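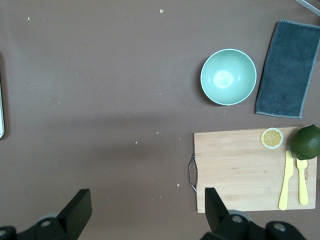

*Bench top, brown side, with the pale green bowl. Crumbs still to be wiped up.*

May 25, 2019

Starch paste again, and I think I am finally getting somewhere with it, so I want to get this down while it is fresh in my head (and while the kettle boils for the second batch).

The job, for anyone picking up this book after me, is the Walteris account books. There are 14 of them, mostly quarter bindings with marbled sides, and the spines have given up on nearly all of them. Vistatstead would like them back in June and I have told them yes, which may have been a bit brave of me, but they were so nice on the telephone.

Paste first. I went back to Čestmír's old recipe, the one on the card inside the cupboard door, which wants 40 g of wheat starch soaked overnight and then cooked slowly with a good deal of patience. Last time I hurried it and got something like school glue with lumps in it. Today I kept the heat right down and stirred the whole way through, and it went from milky to cloudy and then quite suddenly to that lovely glassy look, all in the last few minutes. Sieved it twice through the horsehair sieve once it had cooled. It brushes out beautifully, and it lets go of the brush without dragging, so I have high hopes!

Tested it on offcuts before going anywhere near a real book:

- Medium Japanese tissue on old ledger paper: flat, no cockling to speak of, and the edge is nearly invisible if you tear it along a wet line.
- Heavier tissue on the same: fine, but it pulled a bit as it dried. Would thin the paste for this one.
- Linen on board: good grip, though I put far too much on and it squeezed out at the sides. My own fault.

All three are under the blotters with the 9 kg weight on top. I shall leave them alone until tomorrow, however much I want to peek.

Book 3 is the one I have been worrying over. Took the old spine off this afternoon, and underneath were strips of printed waste, somebody's sale notice by the look of it, with half a line about a bay mare and her harness. I spent much longer reading it than I should have. I've lifted the strips whole and put them in a folded sleeve with the book number in pencil, because Vistatstead will surely want to see them. The sewing beneath is sound except at the last two sections, where the thread has worn right through at the tail. I can catch those up without pulling the whole thing down, which is a great relief.

Leather: the Drundier calf arrived and it is a shade redder than the sample. Not dreadful, and it will tone down with a bit of dye, but please don't pare any of it until I have tried a scrap against book 1 in daylight. The 90 cm roll of mull came in the same parcel and is on the top shelf, behind the millboard.

Machala, if you read this before I see you: your bone folder is in my drawer, I borrowed it on purpose and I am sorry. Also, could you show me again how you do the headcaps? Mine keep coming out like little pursed mouths.

Still to do: put the next lot of starch in to soak before going home, label the paste jar, and ring about the endpapers.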